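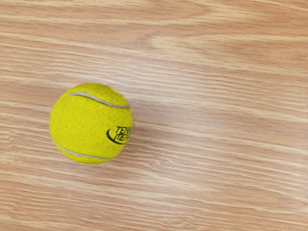

Tennis ball on the work surface, viewed from overhead in simulation.

Home | Workshop | Tips | Teaching by Demonstration | Contact

Teaching a Placing Task by Remote Control: Recommendations for Operators

14 shares | 3 comments

These recommendations apply to all operators who record demonstrations in the Sirneo simulated workshop. They were prepared by Karine Wong and Đức Khúc and replace the notes issued in May. Operators who guide an arm by hand should also read the sheet on joint resistance.

Before recording

Reset the hand controller and confirm that the arm follows it in the correct direction. Left and right are easily confused when the operator changes from the overhead view to the side view. Make two practice reaches without closing the fingers.

Choose the overhead view to line up the approach, and the side view to judge height. A round object gives little warning of a poor approach. If one finger arrives early, the ball will roll, and the attempt should be discarded.

Approach and grip

Lower the open gripper straight down over the ball and stop. Correct the position while the fingers are still open. Close slowly, and release the trigger as soon as the ball is held. Operators trained on the Astitz controller tend to squeeze harder than is required.

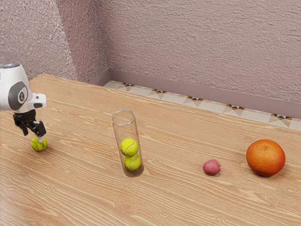 Workshop Tips, No. 190, page 6

Placing into a narrow container

A clear tube that fits closely around the balls leaves very little room for error. Raise the ball well above the rim before moving sideways. Center it, pause, and lower it until it has entered the opening. Only then should the fingers be opened. A ball dropped from a height may strike the rim, and the model will learn the drop along with everything else.

Other items on the table, such as fruit, are to be left where they are. Route the arm around them by the same path a careful person would take.

Keeping good records

A set consists of 100 accepted demonstrations. Vary the starting position of the ball between attempts. Long hesitations should be trimmed or the attempt repeated; short pauses above the rim may be kept.

Save failed attempts in a separate folder under the operator's initials. Mr. Beaulieu reviews these each month and has asked that they not be deleted. Log sheets are submitted on Form 806.

Operators should rest their hands between sets. Questions concerning controller settings may be directed to Manon Desjardins at the Trultitz office.

Previous | Next | Back to Workshop Tips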